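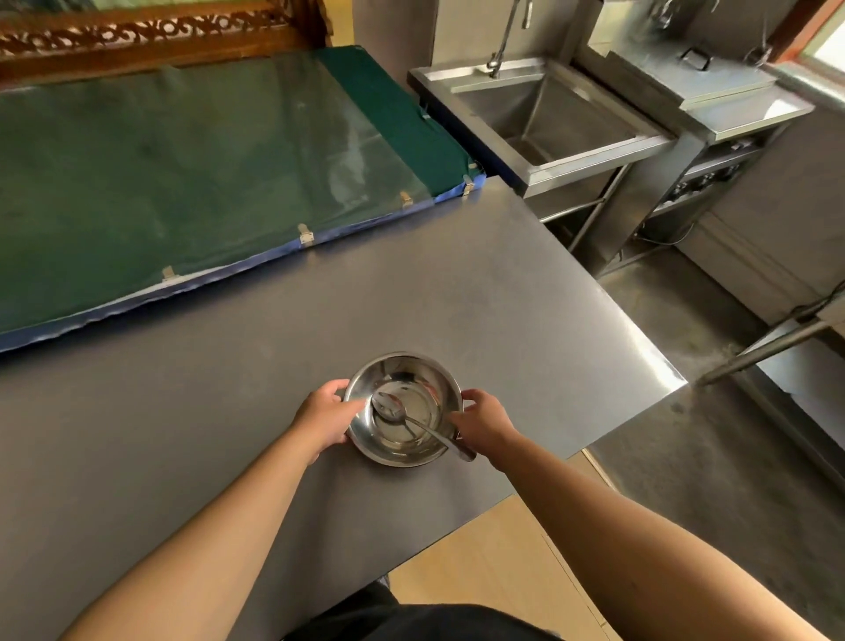

Both hands on the bowl, spoon along for the ride.

I've been meaning to write about the kitchen work for ages, and Lihua Liao keeps nudging me, so I've made a pot of tea and I'm finally doing it. For anyone new to the blog, I spend a good part of my week showing a robot how to do ordinary jobs. Mostly I do them by hand first, over and over, and then again with the remote controls, which is a much humbler business!

The bowl was my favourite of the September jobs. You take hold of it on both sides, lift, carry it a short way along the bench and put it down again without the spoon clattering out. That's the whole thing. I did it 147 times by hand and thought I was rather good at it by the end (my shoulders disagreed). Then I sat down at the Memov controls and needed most of a morning to get 72 decent ones, with a great many more that went in the bin.

What I hadn't expected was how much I'd start noticing my own fingers. I hook them over the rim on the left and sort of cup the bowl on the right, and I've no idea when I learned to do that. Pauline Sugden, who goes through all my recordings, asked me to keep the grip the same for the first batch and then loosen up and vary it a bit, as the arm gets very set in its ways if it only ever sees one version. Fair enough, so do I.

The stainless steel takes some getting used to as well. Everything shines, the bowl especially, and Pauline tells me the reflections give the software a good deal of grief. We've kept them in all the same, because real kitchens are shiny places and somebody's going to have to wash up in one eventually.

Next up is pouring, once the new grips come from Serkitz. I'm starting with dried rice and I've already bought a better broom.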